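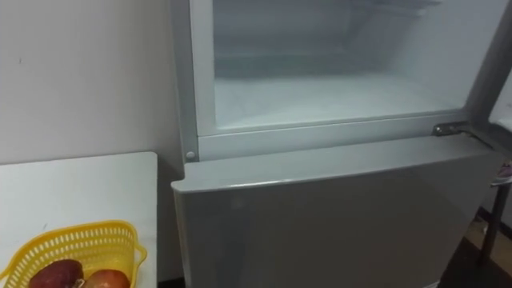
Last changed: 22/08/2022

Category: Events > Demonstrations and visits
Print this message | E-mail this message

To: Gorkura open day list
Subject: Re: Refrigerator station, questions from the visiting group

Dear members of the list,

Thank you for the message quoted below. I am replying to the full list so that groups booked for the later sessions have the same information.

The household demonstration will again be held in the Kashindye building, on the ground floor. The refrigerator station is the second stop on the route. It consists of an upright refrigerator with a freezer compartment at the top, a white table directly to its left, and a yellow plastic basket on the table. The task set for Zinero is to pick up an item from the basket and place it on the floor of the upper compartment. The operator starts each attempt and may stop it at any time.

> From: Visits desk, Premum
> To: Gorkura open day list
>
> We are preparing a group of 38 for the open day and would be
> grateful for answers to the following before we confirm.
>
> Will the robot open the refrigerator itself? Several of our
> members saw a door-opening demonstration in July and expect
> to see it repeated.
>
> Will the compartment be defrosted? We ask on behalf of two
> members who work on grasping and would like to know what
> surface the items are set down on.
>
> May visitors supply their own objects?

On the first question, the upper door will be open before the group enters and the lower door will remain closed. Door opening was a separate exercise in July and is not part of this program. Visitors who wish to discuss it may speak with the operator after the session.

On the second, the compartment will not be defrosted. The frost is visible on the walls and across the floor of the compartment, and we intend to leave it there -- a household freezer often looks the same, and the pale surface is one of the conditions we wish to discuss. Members should also note the raised strip at the front of the opening. An item must be carried over it before it can be released. 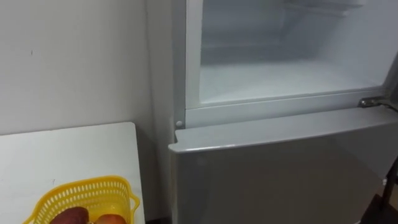 List digest, Vol. 8, No. 2

On the third, we regret that outside objects cannot be accepted during the scheduled sessions. The basket will hold produce chosen by the staff. Requests for other items may be sent to this list and will be considered for a later date.

A group of 38 is too large for the station at one time. We ask that it be divided in two, with the second half beginning at the gripper workshop next door. Total attendance for the day is expected to reach some 200, and group leaders are asked to keep to the times on their entry slips.

Visitors must stay behind the floor tape while an attempt is in progress. Photography is permitted without flash. Bags should be left at the entrance desk -- the passage beside the station is narrow.

Please confirm your group's division by reply to this list.

Yours sincerely,

Pendo Kaijage
Visits and Demonstrations
Gorkura

Contact the list owner | Copyright Gorkura | Back to top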